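Runine Flowers – README
Artificial stems, vases and how we put them out. Last edit 17 May 2022, Kusum Chaudhary
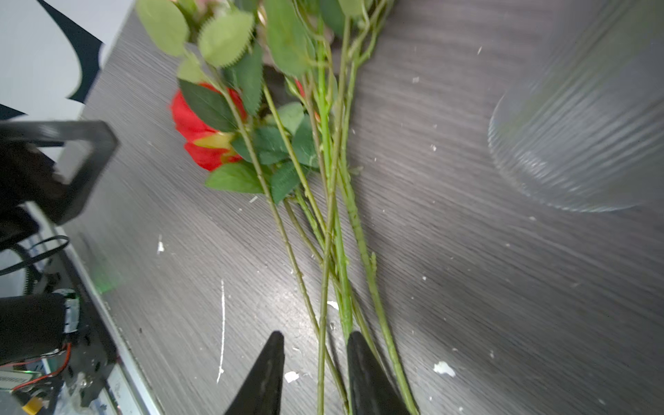
What this folder covers

Notes and photos for the artificial flower sets used in the Kurness rooms. Stems, leaves, glass. No fresh flowers, those are in the Dirnodside folder and Dima Bitar looks after that one.

Files

stems.csv – one line per stem, color, length, condition
vases.csv – glass only, ceramics not entered yet
photos/ – as taken, no retouching
layout_notes.txt – Tadeusz's notes on where each set goes, read this before moving anything

Columns in stems.csv

stem_id – number on the paper tag, tag comes off before display
flower – rose, blossom spray, leaf only
color – plain words please. Red, pale pink, sage green. No shop names
length_cm – longest is 66, anything over 60 goes in a tall vase
thorns – y/n, meaning the little plastic nubs
condition – good, bent, frayed, missing leaf

Unbundling

Lay the bundle flat on the table first. Don't pull from the top, the toothed leaves catch on eachother and come off at the joint. Find one rose, follow its stem down to the cut end, slide it out from there. Small buds hide behind the other stems so look before you bend anything.

Leaves that come off go in the envelope marked Rawat. Most push back on.

Arranging

Tall stems first, then roses, then leaf sprays to fill. Pale leaves toward the outside, dark ones low. Pink blossoms wherever there's a gap. Bend the wire a little at a time, it doesnt like going back and forth.

Ribbed glass shows dust in the grooves – soft brush, then a dry cloth. Wipe the table when done, white specks show up badly on dark gray.

Known problems

- 4 stems have no tag, entered as X1 to X4
- condition was filled in by 2 people (Kanchan Mishra and me) and we don't agree on what "frayed" means
- some lengths measured with the bloom, some without. Fixing in June
- bud color left blank in the older rows

Corrections to Alvar Viklund, with the stem_id please.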